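Re-oiling a solid wood top

Applies to: block-glued worktops, tables and benches in beech, birch, maple, oak or ash, finished with oil or hardwax oil. It doesn't apply to veneer, or to anything under lacquer or polyurethane varnish. Those need stripping first and are covered on a separate page.

The top used for the timings on this page is a beech one, 41 mm thick and 62 cm deep, bought from the Plestby yard as an offcut and in daily use since. It has been re-oiled four times. Other timbers will behave slightly differently, oak in particular.

Checking what is on the surface

Put a few drops of water on a worn area and a few more near the back edge, where there is less traffic. Leave for ten minutes. If the drops at the back stand up and the ones on the worn area have soaked in and left a darker patch, the finish is oil and it has gone thin. If both stand up, wash the top and leave it another few months.

Lacquer can be told apart by scratching a hidden spot with a fingernail or the corner of a coin. A film finish gives a whitish line or comes off as flakes. Oil gives neither.

Tools and materials

Hardwax oil, clear, satin. I use Wuleck; a half-litre tin does a top of ordinary size twice over
Abrasive sheets or discs in 120, 150 and 200 grit
Random orbital sander with extraction, or a cork block
White non-abrasive pad
Lint-free cotton cloths, at least six
Vacuum cleaner with a brush head
Bucket of water for the used cloths
Nitrile gloves, dust mask

Abrasives marked P180 or P220 can be used in place of the 200. The Chaudhary discs I buy are sold as 200 and sit somewhere between the two. Don't go finer than P240 on a hardwax oil. The surface closes up and takes less of it.

Cleaning

Clear the top completely. Wash with warm water and a little washing-up liquid, working along the grain, then wipe with clean water and dry with a towel. Allow it to stand overnight. Grease left on the wood will clog the abrasive within a minute or two and get carried across the rest of the top.

Old candle wax and glue spots should be lifted with a plastic scraper before washing. A metal one is all right if the corners have been rounded off with a file.

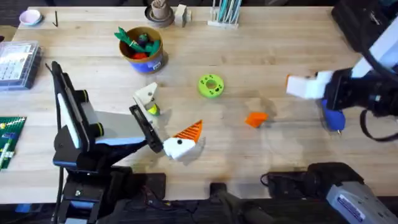

Chalky deposits near a sink need a separate wipe with white vinegar diluted one to one, rinsed off promptly. On oak, test this on the underside first.

Dealing with marks

Pale rings are moisture trapped in the finish and normally go with the first pass of the sander. Dark rings and black spots are a reaction between tannin and iron, generally a wet tin or a pan left standing. They go deeper. Oxalic acid crystals dissolved in hot water will lighten them: brush on, wait 20 minutes, rinse twice, and leave a full day to dry. Wear gloves and eye protection, and don't sand wood that has been treated until it has been rinsed, as the dust is an irritant.

Dents can be raised with a damp cloth and a warm iron, pressed for a few seconds at a time. This works where the fibres are crushed. Where they have been cut, as with a knife mark, it does very little and the only remedy is sanding or leaving it alone. I leave them.

Sanding

Start at 120 only if there are stains or roughness to remove. Otherwise start at 150.

1. Draw light pencil lines across the whole top, a hand's width apart.
2. Sand with the grain, overlapping each pass by half. Keep the sander flat and let its own weight do the work.
3. Stop when the pencil lines have gone. Redraw them and move up to the next grit.
4. Finish at 200. Do the edges by hand with a block, two or three strokes each, and take the sharpness off the corners.
5. Vacuum, then wipe with a barely damp cloth.

The wiping will raise the grain on beech. When it has dried, go over it once by hand with a worn piece of the last grit and vacuum again. Birch and maple need this less.

Block-glued tops have staves running with slightly different grain directions, and a few will always feel rougher than their neighbours whichever way you go. Don't chase these with the edge of the sander. It makes a shallow hollow which shows up as soon as there is a lamp behind it.

If you are re-oiling only a worn patch, sand out in a feathered shape to the nearest glue lines and stop there. The join is much less visible along a glue line than across the middle of a stave.

First coat

Room temperature should be between 15 and 25 degrees, with a window open. Stir the tin; don't shake it. The matting agent settles at the bottom and an unstirred tin will give a glossy first half and a dull second half.

Pour a small puddle, roughly a tablespoon, and spread it with the white pad. Work in areas that you can reach without leaning. Keep going until the surface is evenly wet, then leave it 15 minutes. Any spot that has gone dull in that time gets a little more.

Wipe off everything that hasn't soaked in. The top should feel nearly dry to a gloved finger. Excess left standing goes sticky and stays so for weeks, and the cure for it is sanding back to the beginning.

End grain takes two or three times as much oil as the face. Load it, wait, and load it again before wiping.

Oil the underside too – one thin coat is enough. A top sealed on one face only takes up moisture unevenly and may cup. I skipped this the first time on the Plestby piece and it lifted at the front corner by the thickness of a coin. It went back over the following summer once both faces had been done.

Cloths

Spread used cloths flat outdoors to dry, or put them straight into the bucket of water. Oil-soaked cloth in a heap can heat up and catch fire by itself. This includes the pad and any dust bag from sanding fresh oil.

Drying and second coat

Leave the first coat for 12 hours. In a cold or damp room allow longer; in my workshop in Groludville it is nearer a full day from October onwards. If the surface feels tacky or smells strongly close up, it isn't ready.
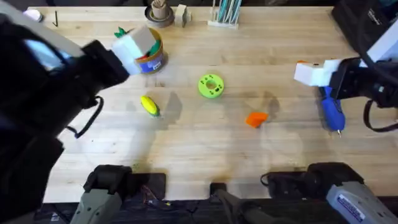 How can I tell whether a second coat is needed?

Repeat the water drop check on a small area once the first coat has dried. If the drops keep their shape for ten minutes, one coat is enough for a desk or a side table. Kitchen worktops and anything used for wet work should have the second coat regardless.

Rub down lightly with the white pad, dry, and remove the dust. Apply the second coat at about half the quantity of the first. It soaks in less and has to be wiped sooner – five minutes is plenty. Look along the surface against the light afterwards and pick up any streaks with a clean cloth.

Curing

The top can be used gently the next day. Full hardness takes one to two weeks. During that time keep water off it, don't cover it with plastic or oilcloth, and lift things instead of sliding them. Rubber feet on lamps and small appliances are a nuisance: some types soften the oil and leave a print. Put a piece of cork under them until the fortnight is up.

Faults

Sticky patches after two days: excess oil. Rub with a pad wetted with a little fresh oil, wait two minutes and wipe hard. If that fails, sand.

Dull islands: the wood was thirstier there. Spot coat, then one thin coat over the lot.

White haze: damp on the surface or in the air. Usually clears with a rub down and a further coat in drier weather.

Rough feel after the second coat: dust or raised grain. Rub with brown paper, folded, once the oil is hard.

Scratches showing as pale curls: sander marks, most often from grit trapped under the disc. They can't be hidden with more oil. Go back to 150.

Upkeep

Wipe with a damp cloth and dry afterwards. Avoid cream cleaners, anything containing bleach, and microfibre cloths sold for glass. A worktop in regular use will want a maintenance coat every six to twelve months and a table every two years or so. For a maintenance coat, wash, dry, go over with the pad and apply a single thin layer; the sander isn't needed.

Part tins keep poorly. Decant what is left into a smaller jar filled to the brim, label it with the month, and discard it when a skin forms that won't lift out in one piece.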